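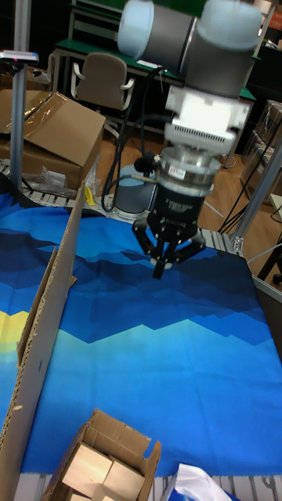
Trotley table cloth clips, pack of 3. Spring steel, rubber pads inside so they dont mark the edge. Fits tops up to 80 mm thick. Bought mostly for craft fairs and sewing rooms, but any work surface with a cloth over it will do. Not for glass tops, sorry.

Colors: black, cream, moss. Moss is low, more in January.

Holding strength
Tested on cotton, felt, canvas. Fine on all. Thin satin slips a bit, fold it double first.

Care
Wipe down. No dishwasher. Pads pop off and spares are in the Gill parts list, item 94.

Shipping
Out of the Remwood warehouse, usually next working day. Orders over 500 packs please email Junaid Dhanial first, he does the pallet rates. Smaller trade orders go thru the normal cart.

Returns
Unused, in the box. Keep the slip.

Also fits: Zollurura folding table, both sizes. The old round one no, lip is too deep.

Page updated May 10, 2025. Cream pads now same price as black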